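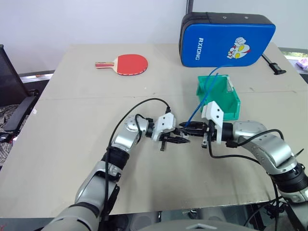

Figure 5. Light beige tabletop of two joined panels, with small dark marks and scuffs.

Search this journal Search Advanced

Last updated: 23 Sep 2024

4.2 Minor faults in shared workrooms

The maintenance logs of the Fleltau buildings contain 3516 entries for the period of the study. As explained in Section 3, we divided the entries into faults which stop the use of a room and faults which only disturb it. The present section treats the second group. It is the larger one, and in our opinion it has received too little attention in the literature on shared workspace, where the main interest is usually in occupancy, noise and air quality.

The first type of minor fault is surface wear. Tables in a shared workroom are used by many persons who do not know each other, and a mark made by one user is found by the next. Marks were seldom reported in the log at the moment when they appeared. They were reported when a tenant moved in or out, and then several marks were written down in one entry. For this reason the number of entries can not be read as the number of marks, and we do not give a rate of wear per table. What can be compared is the wording. In the Panen building, where tenants sign for one room and keep it for a whole season, the entries often name a position on the table ("left of the seam", "near the window side"). In the Bravura building, where the rooms are changed every day, the entries are short and general, and the word "scuffed" stands alone in many of them.

The joint between table panels was a separate matter. Users complained that a pen catches on it when they write on a single sheet, and that crumbs stay in it. The cleaning contractor, Rusnák, had instructions for the surface but no instructions for the joint. After the change of the contract in July a line about joints was added. We did not find a clear drop in the complaints after this date, but the period that remained was short.

The second type of minor fault concerns small connecting parts: adapters, extension leads, plugs for the heating panels, and couplers for network cable. These parts cost little and are not entered in the inventory of any of the buildings. They are therefore without an owner in the administrative sense. If one is missing, the tenant can not say which item is missing, only that "the cable is too short" or that "the screen does not reach". Halonen, in his notes on the first round of interviews, called these the unnamed parts, and we keep his term here.

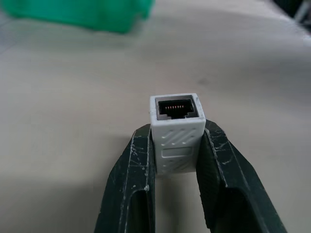
For network cable the problem is easy to follow. The wall outlets in the older rooms are placed behind the door, and the patch cables supplied with the rooms are short. A tenant who prefers a wired connection has to join two cables, and to do this he needs a coupler. Building managers assumed that everybody uses the wireless network. In the interviews, 11 tenants told us that they use the wired one for at least part of their work, mostly for calls and for sending large files. Several had bought the missing part with their own money and took it home in the evening. One tenant left hers in a drawer with a note asking that it should be returned, and this worked well until the furniture was changed.

The cost of such a part is small, but the time spent is not. From the messages kept by the reception desk we could follow five requests from the first question to the solution. In each case at least two persons besides the tenant were involved, and in the longest case the request was passed to the external IT provider, who answered that couplers are not covered by the agreement. The tenant had by then changed rooms.

We see two practical consequences. First, the log form should allow an entry without a fault code — at present the person at the desk must choose one from a list, and "other" is chosen so often that it carries little information. Second, a small box of connecting parts should be kept on each floor and checked together with the first-aid box, as this check is already done and paid for. Heikki Halonen proposed this arrangement to the managers of both buildings. Panen accepted it. Bravura asked for a written estimate of the losses, which we could not give from the present data.

It should be noted that the tenants themselves did not rank minor faults high. When asked what should be improved, they named the price and the opening hours. Minor faults came up later in the conversation, often while the interviewer was already packing. The order of the questions may have had an influence on this, and in the second round we placed the questions about equipment before those about price. The results of that round are given in Section 4.3.

11 shares 5 comments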